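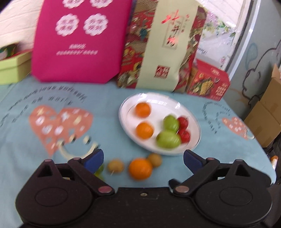

Fruit keeps longest when it is sorted on the day it comes home. Most of what goes bad in a kitchen goes bad in a pile, where one bruised piece spoils its neighbors before anyone checks the bottom. Clear a table and put a cloth over it, so nothing rolls or gets marked by a hard surface. A light blue tablecloth like this one works well, and loose fruit can be spread across it and looked over one piece at a time.

Make 4 groups

Start with anything cut, split or leaking. Eat it today or cook it. Next come the soft pieces, which have a day or two left. The third group is ripe and firm. The last is hard and unripe, and it can stay out at room temperature.

Do not wash any of it yet. Water left on the skin speeds up mold, especially on berries and grapes. Wash each piece when you are ready to eat it.

Storing the ripe group

Most ripe fruit goes in the refrigerator. Set the drawer to its low-humidity position, if it has one, and leave the bags open. Citrus does well in the drawer too – a mesh bag is fine. Apples should have their own shelf or bag, as they give off a gas that ripens other fruit.

Storing the unripe group

Keep peaches, pears, plums and avocados on the counter, stem side down, in a single layer. To hurry them along, fold them into a paper bag with a banana and check every morning. Move them to the refrigerator once the flesh near the stem gives a little.

Freezing what is left

Peel and slice the soft pieces, lay them on a lined tray and freeze for 6 hours. Then tip them into a bag, press out the air and write the month on it. Sliced peaches and pears brown quickly – toss them in lemon juice before they go on the tray.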